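Does a fruit bowl need a system?

Readers keep writing in about the Bollo method, which says fruit lasts longer if you sort it by color before it goes in the bowl. I have my doubts. The leaflet costs 3 dollars and cites no tests at all.
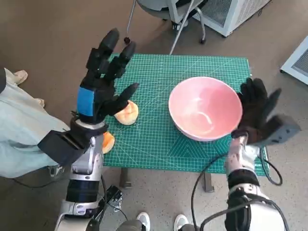
Fruit goes off when it's ready to, and I've never seen a peach check what shade its neighbor was. Tegwen Parri swears by the method and says I should try a wider bowl first. Fine. A big pink one with a thick rim and a glossy inside, set on a green cutting mat, is pleasant to look at, and I'd still want proof before moving a single orange.

She also tells me to keep the bowl away from windows.

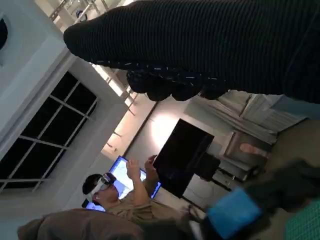

Maybe so. The leaflet says north-facing rooms only, which rules out most of the kitchens I know.

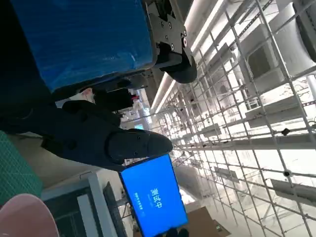 Drinar, April

Zsófia Kocsis is taking sign-ups for the bowl-sorting evening, Wednesday at 5. I'll be there, unconvinced.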